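Plilletti floor-pickup set: README

2 min read
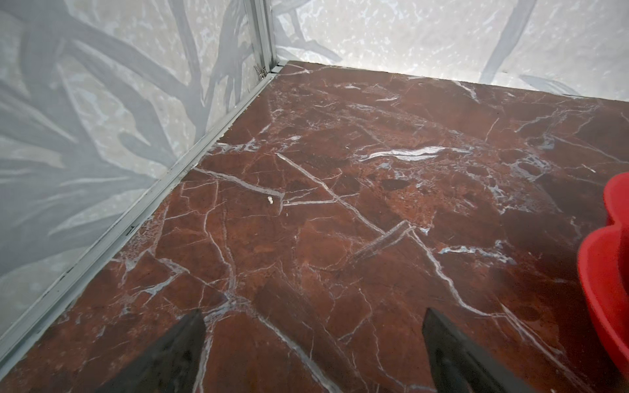
Do the cleaners lose shifts once the arm comes in?
So far the hours have stayed the same, but what fills them has changed. At Citgate the evening crew does far less bending and a lot more checking.

## What's in it

1331 short clips of small-litter pickup on hard floors, mostly marble, shot from the wrist. The corners are my favourites (crumbs and bits of wire love a corner!) and they're also where the arm struggles most. I held back 532 clips for testing, so please don't train on those.

## Who did the work

I ran the sessions with Ermanno Carbone, who has cleaned lobbies for longer than I've been writing code and corrected my labels constantly. My first label list had "dirt" as one category. His had 80, and we used his. Svend Gunnlaugsson at Yusof handled the rosters and got the crew paid for labelling time, at their normal rate plus the evening loading.

## What changed on shift

- Start moved from 6 pm to 7 pm, which the parents on the crew hated. It's being looked at again.
- Someone now signs off each floor on a tablet. Two people asked for more training on that and got it in March.
- Sore knees are down, or so I'm told. I have no numbers on this.

## Known problems

Glossy stone throws off the depth readings, and pale veins get labelled as paper scraps more often than I'd like. Banex carpets aren't covered at all. If you find a bad label, open an issue and give me the clip number.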